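Mullach House is a guest house of 11 rooms by Aatos Halonen, finished in March on the site of an old cannery. I stayed two nights and paid for both.

From the road you get a blank brick wall 40 meters long and one low door. The wall keeps out the traffic noise, and it gives the street very little back. The entry hall is better. It is narrow and dim, then opens onto a stair lit from the roof, the best space in the building.

The weak point is the upper corridor. It runs the full depth of the plan with no window, and the doors are all the same gray. I went to the wrong one twice.

Rooms start at 160 a night.
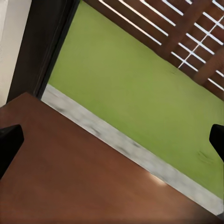
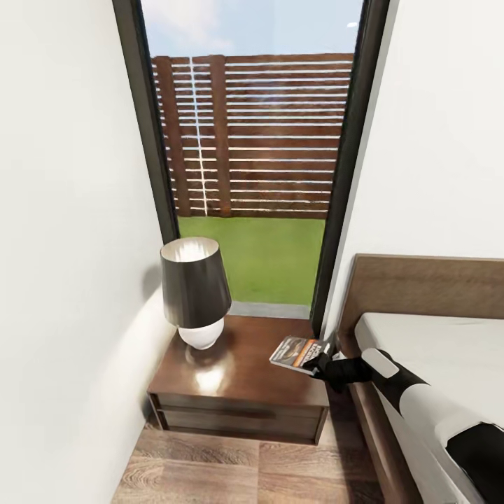
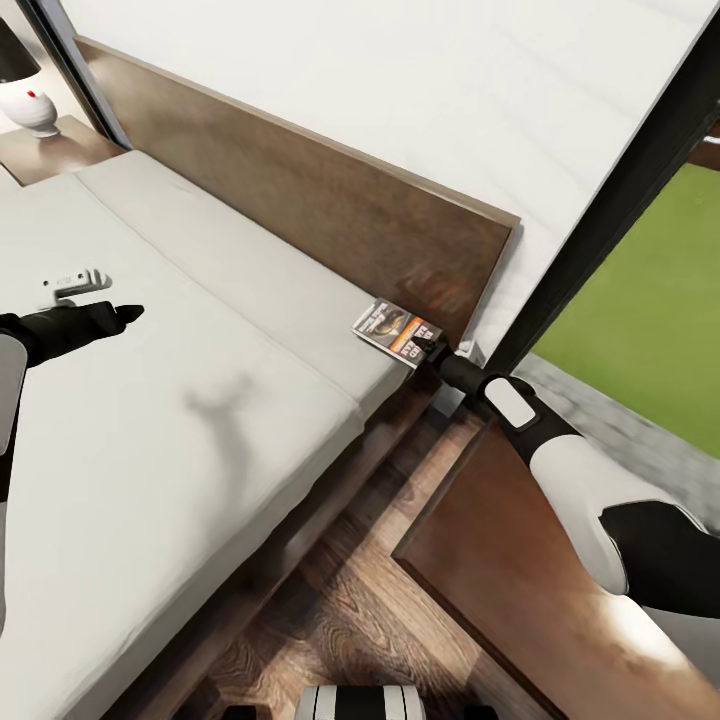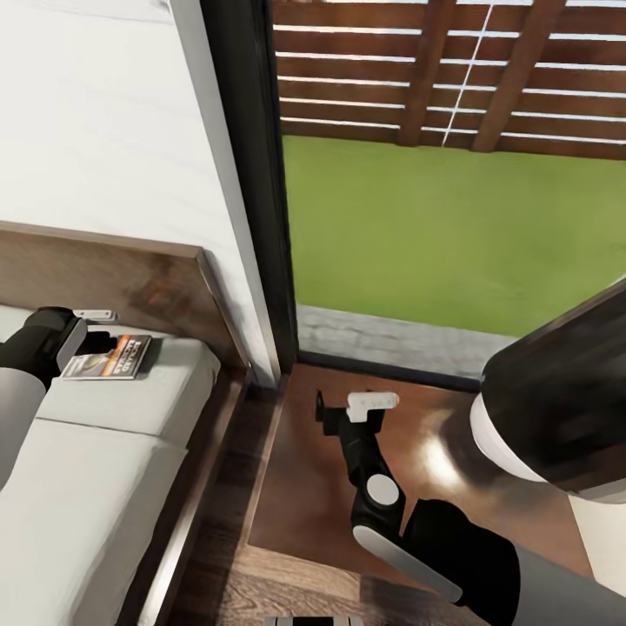
Samah Tazi wrote in to say that the brick wall was a planning condition and that the first scheme had a row of shops there. She would have kept the shops, and she thinks the stair is too steep for anyone with luggage. There is a lift - it's behind the breakfast room, and the sign for it is small.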